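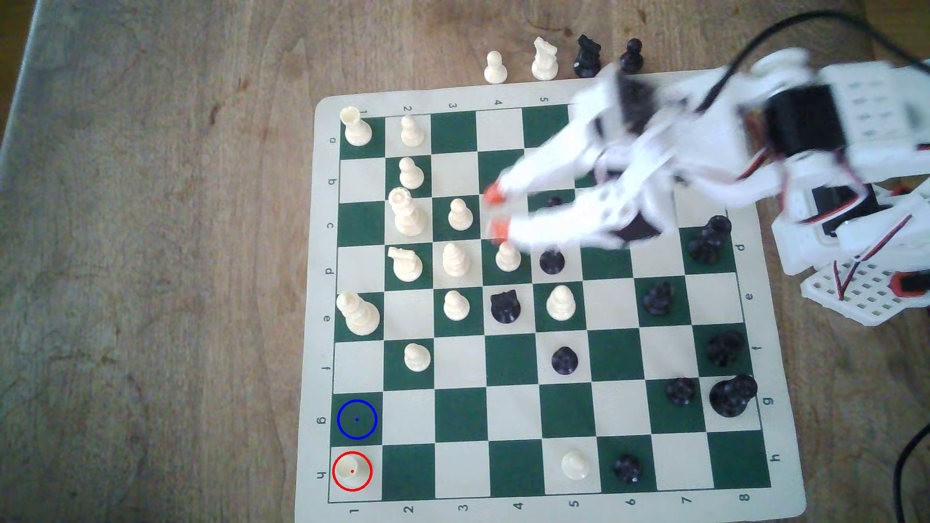

Photo: Xinyi Shi, Endham Chess Society

Speaker notes, Looking After Club Sets and Boards
Presented by Idalina Magalhães, Equipment Officer
June 13, 2024

Slide 1. Welcome members and guests from Ung and Grutusine. Note that questions will be taken at the end. The handout is on the side table.

The subject is the roll-up vinyl board, in dark green and cream, with letters and numbers printed in the border. The society owns 110 of these boards and lends 80 of them to schools each year. They are light, they wipe clean and they can be read from any seat. They are also the item most often returned in poor order.

Slide 2. Corners. Draw attention to the margin of the board, which curls slightly at the corners. This is common with vinyl that is stored rolled. Advise members to roll boards with the printed side facing out and to lay them flat under a weight overnight before an event. Heat should not be used. Teresa Moreira will speak to storage tubes in July.

Slide 3. Captured pieces. A pawn and a knight of each colour stand in a row on the table, clear of the squares. The society asks that captured pieces be kept upright and in view of both players. Pieces placed in laps or pockets account for most of our losses. Replacement pieces cost the society $619 last season.

Pause for comments from Bujar Petek on the Nolline order.

Slide 4. Pieces that lean or lie over. The knight on d2 is tilted and the king on e1 leans a little. Remind players that a piece should be centred on its square and standing before the clock is pressed. Adjusting is permitted on one's own time, after saying so. Juniors should be taught this from the first lesson.

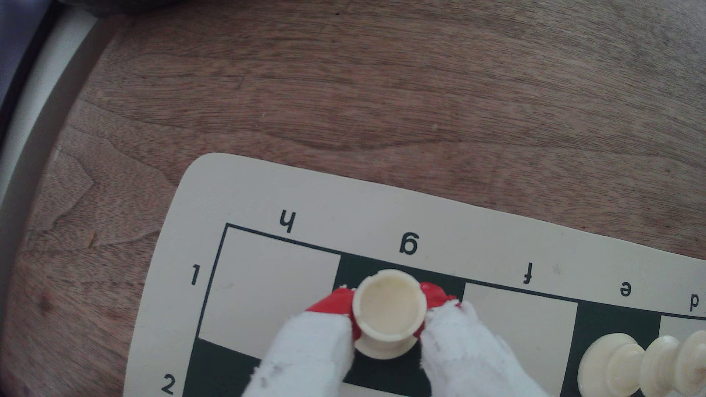
Slide 5: A cream piece over g1, with f1 and h1 empty.

Slide 5. Reading the border. The letters along this side run h, g, f, e, d from left to right and are upside down from where we are looking. Beginners who record their moves from the wrong side often mix up the files. Ask the room to name the square under the piece before giving the answer. Then point out that h1 is a light square, and that this is the quickest check that a board has been set the right way.

Slide 6. Tables. Wood is suitable if it is level and free of grit. Wipe the top before unrolling the board. Sille Laxdal has the cleaning sheet and will send it to any club on request.

Close with the loan form deadline. Invite questions.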